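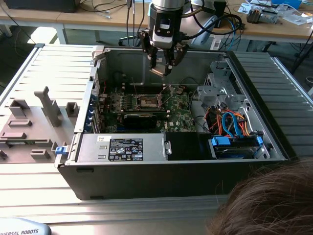

Help wanted at Ledance Computer Repair, part-time bench and front counter

Hi! I'm Getachew Negussie and I run Ledance, the little repair shop on Baxter Street in Destside, between the shoe place and the bakery. I need another pair of hands starting in June, and I'd rather write this myself than copy one of those ads that asks for a "rock star."

The job is 19 hours a week, spread over four afternoons, and we close at 6 p.m. so you'll be home for dinner. Half of it is bench work and half of it is talking to people, and I mean that as a real half. If you'd love to fix machines in a back room and never say hello to anyone, you will be miserable here (and so will I).

What comes in the door? Old desktops, mostly. People in this town hang on to their computers, and I love them for it. You'll clean out dust, swap power supplies, add memory, move files from a dying drive to a new one, and now and then reseat a processor for somebody who watched half a video and then got nervous. Laptops too, though I do the screens myself for now because I'm picky about them.

At the counter you'll write up tickets, call people when their stuff is ready, and explain what went wrong in words my mother would understand. Last year we closed 2,091 tickets, and most of the complaints I got were about calls that came late. So please, be somebody who picks up the phone.

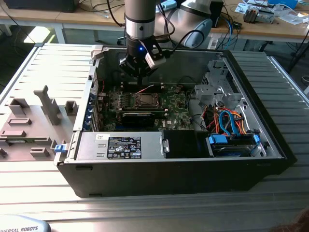 You don't need a certificate. I don't have one either! I learned from my uncle and from breaking things I had paid for. What I'd like is that you've taken a desktop apart at least a few times and it worked when you put it back together, or if it didn't, you figured out why. You should be able to lift a big tower up onto a bench. A second language would be great, Amharic or Spanish especially, since we get a lot of both.

We use a program called Jostum for tickets and parts. It's clunky, I'll warn you now, but you'll have the hang of it after a week or so. I'll sit with you for the first few shifts.

Pay starts at $19 an hour and we talk again after three months. You get parts at cost, a key once you've been here a while, and first pick of the trade-in shelf before it goes on sale. There's also a $200 tool allowance when you start, and you keep the tools if you leave. Parking behind the shop is free but the spots are tight, so if you drive a truck use the lot by the library.

Students are welcome. So are retired folks, and anybody coming back to work after a long break. I can move hours for exams or a sick kid as long as I hear about it the day before.

To apply, come by between 2 and 4 p.m., when it's slow, or drop a note through the mail slot with your phone number. Skip the cover letter. Just tell me about one thing you fixed and one thing you couldn't. If we both like the sound of it, I'll ask you back for a paid tryout afternoon at the regular rate.

I'm taking names through the 15th and I'll call everybody, including the people I can't hire.

Getachew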